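28 July 2019
Thodoris Michailidis

In on a Sunday again. The building was quiet and I had the arm to myself from mid-morning, so I got through the second half of the Aklow runs, the ones with the table left full.

The method is the same as last week. We lay out the kitchen things, give the policy one instruction and let it go, with no resets and no help from me. The only change is the clutter. In July's first batch there was one object on the table and one plate, and the numbers looked very good. I never quite trusted them.

I did 17 layouts today, 10 tries on each. The old Clisteck network was trained on 1,000 demonstrations, and the new one has had 200 more on top, all recorded on crowded tables. I kept the speed at the normal setting. Pitkänen wanted it slower, but then we couldn't compare with the earlier figures. One of the layouts has the ketchup on the grey plate, the strawberries off to the side, the orange slice in the blue bowl and the banana up on the black box with a round white thing on top of it.

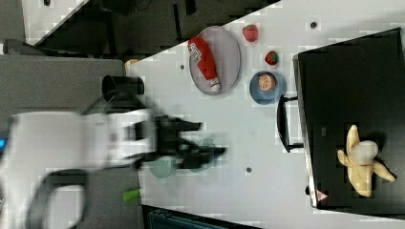

What I found

The extra demonstrations help, though less than I'd hoped. Picking is better nearly everywhere. Placing is about the same as before, and the misses are still mostly with things that stand on top of other things. The old network tends to stop and hover when two objects of a similar colour are close together. The new one picks one and goes, sometimes the wrong one.

I also think our scoring is too kind. A try counts as a success if the object ends up in the right place, even if something else gets knocked on the way. I want a second column for that – Nelell already has it in their protocol and it wouldn't take long to go back through the logs.

Left at six. Still have to write up the failures by layout and send Pitkänen the table before the meeting.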